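Members see two-armed robot at Inham open day

Fourteen members made the trip to Inham on 5 May 2023 for the spring open day at Serkik, the company that builds and trains two-armed robots for sorting and packing work. The visit was set up by Glória Lobo, who runs the company's demonstration room and has spoken at our January meeting twice.

The group was split in two. One half started in the workshop, where arms come in for repair and new joints are fitted, and the other went straight to the demonstration room. We swapped after coffee.

The demonstration was a table-clearing job. The robot works at an ordinary light-colored table with household and office items set out on it, and it has to pick up what it is told to and put it in the right place. Lobo said the company likes this kind of task for visitors and for testing, as the objects are all different. A cube has flat sides and is easy to hold. A plate is wide and shallow and has to be taken by the rim. Glasses are the hard one – the frames are thin, they slide, and a gripper that closes a little too far can bend them. 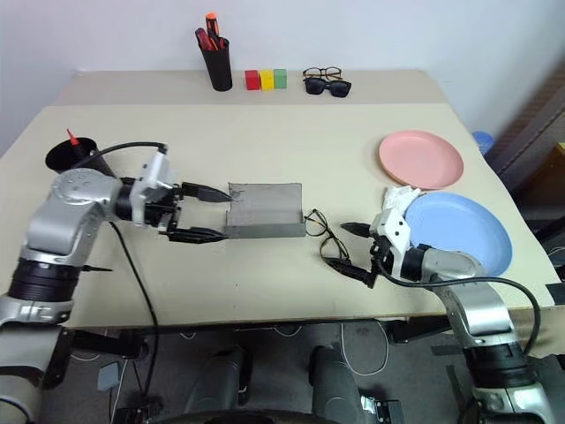 The two arms at the table, with the gray tray between them and one pair of glasses close to the right gripper.

Both arms end in a simple gripper with two fingers. Several members asked why the company does not use a hand with more fingers. Lobo's answer was that two fingers are cheaper, break less often and can be changed in eight minutes. Serkik has tried other designs and may go back to them.

There was also a good deal of interest in how the robot learns. An operator first guides the arms through a task by hand controls, over and over, and the recordings are used to train the software. The table job took 1,000 recorded runs before the company was willing to show it to the public. Lobo said mixed layouts, with glasses near plates or tools standing in a holder, took up most of that work.

Questions ran long, and the workshop half of the tour was shortened for the second group. Anyone who missed the repair benches can ask to be put on the list for the next visit.

Lunch was at the Closon, a short walk from the building. The bus back left late but made up the time.

The next trip is to the Peltonen warehouse, where robots move shelving between packing stations. The bus has 41 seats and guests are welcome. Please give your name to the office, and say if you need a pickup on the way – the driver can make two stops. Closed shoes are required on the warehouse floor.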